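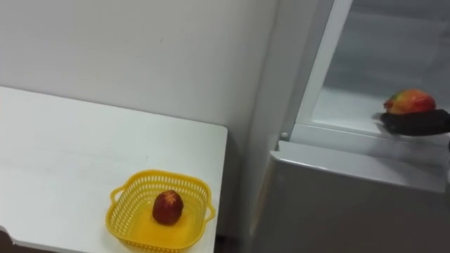 Mango at the upper compartment, one fruit still in the basket.

Fridge cell: grip pads slipping, and the basket question again

gurkholm_bench
Posted May 24, 2023
Our fridge cell does table to upper compartment, basket on the left, all day. Since Monday's pad change the hand lets the long fruit roll when it comes up over the ledge. Round fruit is fine. Long fruit develops opinions. Grip force setting is 226, same as before the change. Wrist was re-zeroed after. Before I take the fingers apart, what would you look at?

ledge_lizard
How did you clean the new pads? Ours came with some kind of film on them and behaved like buttered toast until I wiped them down twice. Alcohol, lint-free cloth, leave it ten minutes, then try again. Do this first, it costs you a cloth.

gurkholm_bench
Wiped once. With a paper towel. I'll go stand in the corner.

Ozzie763
Don't touch the force. Everybody touches the force. Last August we went up a little every day for a week and invented a very expensive juicer. If it rolls, your grasp is off center along the length. Re-teach the approach so the fingers come under the middle of the fruit.

ledge_lizard
Re-teaching before you've cleaned the pads is how you end up teaching around dirt. Then you clean them and it's wrong the other way.

Ozzie763
I've had clean pads and a bad approach plenty of times.

ledge_lizard
I believe you.

torque_and_cheese
Could you post the start position with the door shut? I'd like to see where the basket sits relative to the fridge. Also what's holding the basket down?

gurkholm_bench
Friction and hope. Start position:

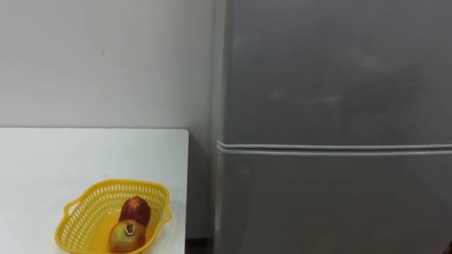 Doors shut, two in the basket, pomegranate in front.

torque_and_cheese
OK, so the two of them overlap. The one at the back leans, and its base is behind the pomegranate. Whatever your camera thinks the middle of that fruit is, it's going by the top part. I'd fix that before I cleaned or re-taught anything. Put a divider in, or pick front to back.

Also tape the basket. Two corners of tape on the table top, basket goes against them every time. White table, so use a dark tape, or you'll lose the marks by lunch.

Ozzie763
Divider is overkill. Pick order, yes. And that's what I said, off center.

torque_and_cheese
You said re-teach the arm. I'm saying the arm is doing what it's told.

estura_nights
We run the Orkach pads on ours and swap at 299 cycles whether they look tired or not. My boss thinks this is superstition. My boss also doesn't mop. One more thing to check: the finger screws. If you did them up tight one at a time, the pad sits crooked. Snug all of them, then go around again.

gurkholm_bench
Update. Cleaned the pads properly, two wipes, ten minutes. Better. Long fruit still rolled on some of the picks. Loosened the finger screws and one pad was indeed sitting crooked, so thank you, night shift. Changed the order to front first and taped the corners. No rolling since lunch. I haven't re-taught anything and the force is still 226.

Ozzie763
Run it overnight and then tell me you don't need a re-teach.

ledge_lizard
Write down the pad date somewhere. Inside of the cabinet door is good. Ours is on a napkin.

gurkholm_bench
Overnight run is set up. Will post the count in the morning, or a picture of the mop.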